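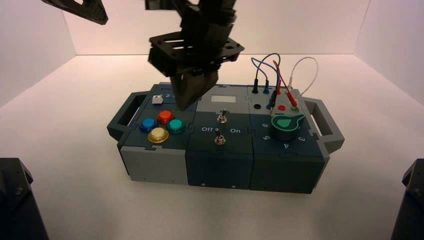

Asel Bench Data Card
Version 4, August 13, 2021

Summary

Asel Bench is a set of 541 robot arm recordings made on a modular electronics task box in the Cultach test room. The box carries push buttons, toggle switches, a rotary knob, sliders and test-lead sockets. It stands in for the panel checks done by hand at the end of the Drarico assembly line, where an operator works every control on a finished unit before it is packed.

The data was collected to find out which of those checks an arm can take over, and what the operators' shift looks like once it does.

Contents

Each recording covers one task on one control, with joint positions, gripper state, camera video and an outcome label (done, partial, failed). There are 11 task types. Push buttons and toggle switches make up most of the set. Slider tasks were added in December and are thinner — treat results on them with care.

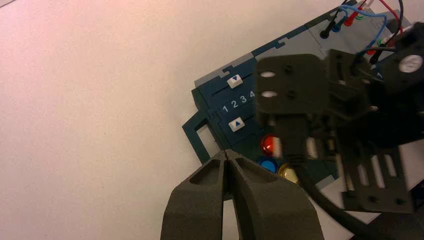 Slider tasks are logged by start position and target position, using the numbers printed beside the channel. Runs where the arm was stopped by the operator are kept and labeled as partial.

Effect on the work

Before the trial, each line operator at Cultach spent most of a shift on panel checks. In the current plan the arm does the button and switch checks. Operators keep probe and cable work, review failed runs, and decide whether a unit goes back to the line. The review job needs training that was not budgeted at first; eight operators have now completed it.

Two points were raised by the line staff and are still open:

- Review work is done seated at a screen. Operators asked for rotation with cable work every two hours.
- Pay grades do not yet list the review job.

Not intended for

Measuring the speed or output of individual operators. The operator ID was removed from all files before release, and Gill, the internal log viewer, does not store it.

Known gaps

Lighting is the same in all recordings. Worn or sticky controls are not covered. Outcome labels were checked by a second person for the probe tasks only.

Changes

Version 4: slider labels corrected, duplicate runs removed.
Version 3: slider tasks added.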